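4.2 Evidence handling after the Plesel searches

The second set of cases comes from Plesel, where police searched a group of apartments in October after a fraud inquiry widened to include forged residence papers. Court files list 71 items taken from the apartments, most of them phones, printed forms and cash. Eleven of the 12 defense motions we read did not dispute the items themselves. They disputed the rooms: who could reach a given shelf, and whether an officer at the door could have seen it before the warrant was read.

Ferenc Pintér, who led the search team, told the court that the sketches made on site were never meant to carry that weight. They were drawn by hand, without a scale, and two of them placed the same doorway on different walls. The judge admitted them with a warning to both sides.

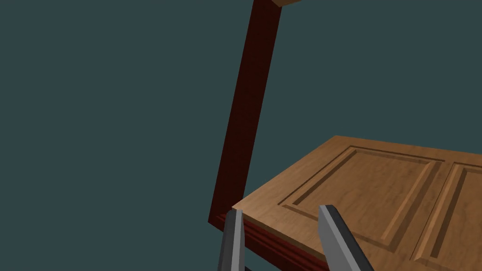
Figure 2. Rendered view.

Courts in the region have since begun to accept computer models of a searched room, though the rules on them are thin. Vilmos Rácz reviewed 65 rulings that mention such models and found that most judges asked only who had made them. Few asked what had been left out. A model can give a single object a good deal of detail, as with the grain on the dark reddish-brown post in Figure 2, while the area to its left is a flat teal-gray with no wall or floor line to measure from. For a dispute over sight lines the second matter counts for more than the first. We coded each model in our sample on both points and report the results separately.

The Kovács appeal shows how this plays out. The defense argued that an officer standing in the hall could not have seen an envelope holding more than 3,000 euros. The prosecution's model agreed with the officer, but the expert had set the eye height by default and had no record of it. The appeal court sent the question back to the trial judge and asked for a new site visit. The apartment had been rebuilt by then - the new owner had moved the hall wall - and the count was dropped.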